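Sorting arm at Drenedine stopped after gripper fault

November 25, 2018

Work with the picking arm at the Drenedine returns workshop was stopped for 14 days this spring after the gripper closed while a technician had his hand in the bin. The firm confirmed the matter this week, when it sent its report to the staff and to the local paper.

The technician, Xolani Mkhize, had bruising on two fingers and was back at work the next morning. No bone was broken.

According to the report, the arm had paused in the middle of a pick and the control screen showed it as idle. Mr. Mkhize reached in to move an item that was lying against the wall of the bin. The arm itself did not move, but the gripper received an old command that was still waiting in the queue, and it closed.

"The screen said idle and he believed the screen, as I would have done," said Eluned Pritchard, who is responsible for safety at the workshop. "Idle was only true for the arm. The gripper has its own controller and it was never asked."

The fault was found by Jacobus Nel of Kirno, the company that wrote the control program. He needed three days to repeat it. It appeared only when the network connection was lost for a moment and then came back – otherwise the queue was emptied correctly. In more than 2,000 recorded picks before the accident, the same thing had happened 10 times, always with no person near the bin.

Kirno has changed the program so that the queue is cleared at every pause. Drenedine has also made a new rule: the power to the gripper must be switched off by hand before anybody reaches into the bin, even for a small item.

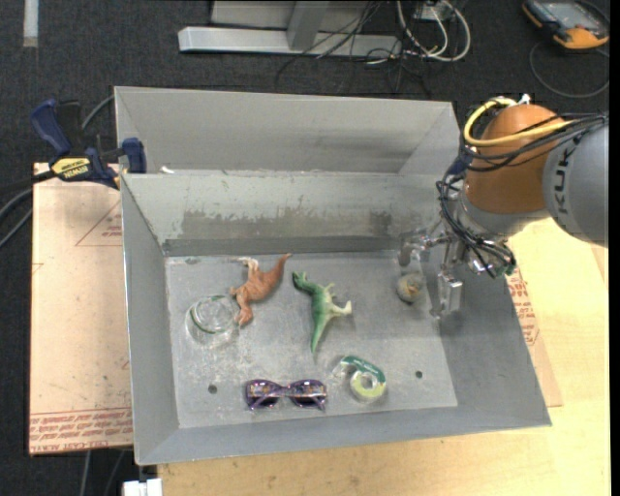 Johannes Dlamini, the workshop manager, said the colour of the idle signal will be changed too, as it was too similar to the one for a full stop. He did not want to say what the delay has cost. The trial should continue until April, and then the company will decide if a second arm is ordered.

Mr. Mkhize has asked to stay on the project.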